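Print this item | E-mail to a friend

Supper Club News from Kosgate

Well, friends, our June supper came and went, and what a long and happy evening it was! We had 40 at the tables by the time the soup came out (a few of you brought cousins, and you know we never mind cousins), and the bread ran out before the butter did. Gordon MacPherson made his barley soup again, in the 2 big pots, and I have had so many calls for the recipe that he has finally agreed to write it down, though he warns me he has never measured the salt in his life.

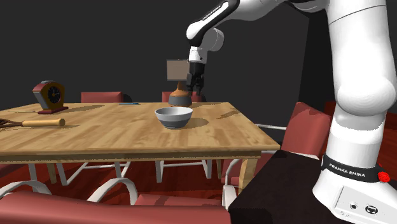

For the next supper we are asking everyone to bring a dish that somebody older than you taught you to make. It can be plain as plain, beans or a pan of cornbread or the noodles your aunt rolled out on a Sunday, and if there's a story that goes with it, so much the better. Please write the ingredients on a card and set it by your dish. Doors open at 5, and the folks driving over from Stumelness would be glad to share a ride, so do call me if you have a seat to spare.

Print this item | E-mail to a friend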